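Area Wedding Vendors Group
Minutes of the regular meeting, 1/20/20
Held in the back dining room at Fernthorpe

The chair called the meeting to order a little late, as people were still moving chairs. Minutes of the last meeting were approved with one correction: the florists did not "agree" to the shared price sheet, they agreed to look at it. They have looked at it and they do not agree.

1. Spring open house

Most of the evening went on this. The proposal from Dalteser is that they run our spring open house for us at Fernthorpe in May, with couples walking through the rooms set up as for a real reception and all of us at tables along the side. Dalteser would handle advertising, sign-in and the floor plan. We would each pay a table fee of $150, and couples would get in free.

The Dalteser representative gave a talk with slides. The slides said that open houses are "the number one driver of bookings." The cake bakers asked where that came from. The answer was that it came from feedback. They asked whose feedback, and were told it could be sent over. The secretary has asked for it in writing and will attach it to these minutes if it arrives.

Several members who did the Dalteser event in the next county last year spoke. The photographers said the turnout looked good from the door, but a large part of the crowd seemed to be people's mothers, bridesmaids and other vendors. One of the DJs said he got a booking out of it and would do it again. The string players said they got no bookings and were asked to play for free for four hours as "exposure." The representative said that had been a misunderstanding and the musicians would be offered a break this time. The string players asked whether they would be offered money. This was not answered to their satisfaction, or to the secretary's.

There was a long back and forth over what counts as a lead. Dalteser said last year's event produced more than 150 leads. On being asked, the representative explained that a lead is anyone who wrote an email address on a card at the prize drawing. The planners pointed out that a person who wants a free honeymoon suitcase is not the same as a person who wants a planner. The representative said both are valuable. The chair moved us along.
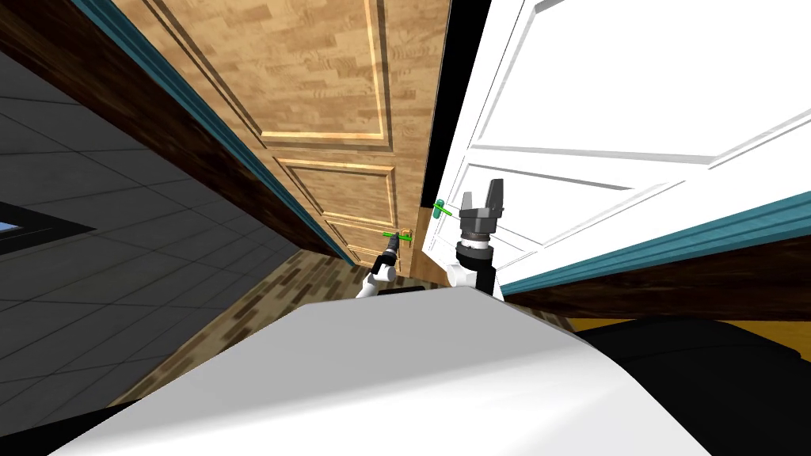 The other sticking point was exclusivity. The draft agreement says that anyone taking a table may not take part in "any competing bridal event" for the rest of the season. The dress shop has its own trunk show every spring and has done it for years, and would have to cancel it. The representative said the clause was standard and had never been enforced. Two members asked, more or less together, why it was in there then. He said he would take that back to his office.

On the venue side, the Fernthorpe manager said they like the idea and can hold the ballroom, but they will not hold the lawn, which they expect to rent out that month. So the ceremony setup would be indoors. The officiants said that was fine. The arch rental people said their arch does not fit under the ballroom beams and they found this out the hard way at a reception last fall. Nobody had a solution. The manager offered the terrace if it does not rain.

Motion to sign the Dalteser agreement as written: failed.
Motion to go back to Dalteser and ask for the exclusivity clause to be struck, the musicians to be paid, and a plain count of couples (meaning people who are getting married) at last year's event: carried.

2. Preferred vendor list at Fernthorpe

The manager presented the new preferred vendor policy. Couples who book at Fernthorpe will be given a printed list. They can still bring in whoever they like, but caterers who are not on the list will be charged a kitchen fee, and the couple will see that fee on their contract.

Cardoso is the only caterer on the list so far. Cardoso said they applied like anybody else and the others are welcome to apply too. The other caterers said they had not been told there was anything to apply for. The manager said an email went out. A show of hands was taken on who got the email, and it did not go well for the email.

There was discussion of whether a list with one caterer on it is a list. The planners said that from their side the trouble is what to tell a couple who has already fallen for somebody else's tasting menu and then gets hit with the fee after signing. It makes the planner look like she was hiding something. The manager agreed that the fee should be shown up front, at the first tour. He also agreed to resend the application and to keep it open until the next meeting. The secretary notes that he agreed to this twice and that it is now written down.

Cardoso asked that the minutes show they pay for their spot with a share of each job. The amount was not given. It was asked for.
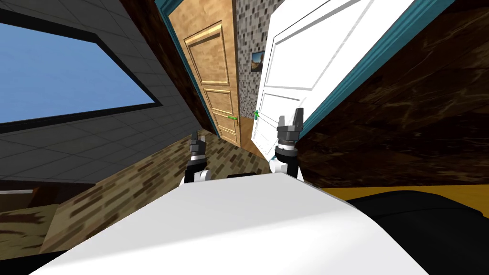

Lorna Tesdahl
Recording Secretary, Area Wedding Vendors Group

3. Ikine scheduling app

We have been trying Ikine since the fall, on the idea that everyone working a wedding would see the same timeline on their phone and stop calling each other from the parking lot. The trial is nearly up and we need to decide on paying for it at $20 a month per business.

Reports were mixed. The hair and makeup people like it and said it was the first time the photographer turned up when they were ready for him. The photographers said it was the first time they were told the schedule had changed while they were already standing in the church. The bakers never got it to log in. The limo drivers have not opened it and do not intend to, and said a phone call works fine.

The planners are the ones who type everything in, and they said it takes as long as the old spreadsheet did, plus the time spent printing a copy for everyone who does not use the app. It was also mentioned that when a couple is given access they change things. At one wedding the bride's family moved the toasts ahead of dinner the night before, and the app told everyone except the kitchen.

Ikine has offered a group rate. The rate depends on all of us signing up, the limo drivers included. The chair asked if they would reconsider. They would not.

No vote was taken. The trial runs out on its own and anyone who wants to keep it can pay for it themselves. The secretary would like it on record that this was also the decision on the last app.

4. Deposits and date changes

Raised by the florists. More couples are asking to move their date after paying the deposit, sometimes more than once, and each business handles it differently. One couple moved for a cousin's graduation, and kept the band, lost the florist and paid the tent people a second time. They then left an unhappy review that mentioned all of us.

The florists proposed a common rule: one free change with plenty of notice, and after that the deposit is gone. The tent people said they cannot do a free change in the busy months, as they turn away other work to hold a date. The bakers said they do not care when a wedding is as long as they hear before they order butter. The officiants do not take deposits and asked to be left out of it.

It was suggested that a common rule would look good to couples. It may. A common rule that half of us break in June will look worse than no rule. After some more talk it was left that each business will put its own date-change terms in plain words on its website, and the planners will collect the links on one page. The members without websites were encouraged, again, to get one.

5. Other business

The shared box of battery candles has come back from its last loan with most of the batteries dead. Whoever borrows it next should check before the wedding and not during.

A member asked if the group should have a booth of its own at the county fair. There was no second.

The sparkler question came up. Fernthorpe does not allow sparklers on the terrace. Several members said they have been to sparkler exits on the terrace. The manager said those were not approved. The photographers were asked to stop posting pictures of them, and said they would talk about it.

Action items

Chair: write to Dalteser with the requested changes.
Fernthorpe manager: resend the preferred vendor application, and show the kitchen fee on the tour sheet.
Cardoso: supply the percentage, if willing.
All members: date-change terms posted before the next meeting.
Secretary: attach the Dalteser feedback if received. (Not received as of typing these up.)

The next meeting will be at Fernthorpe again unless the room is rented, in which case members will be told by phone, not through Ikine. Meeting adjourned after a motion from the bakers, who start early.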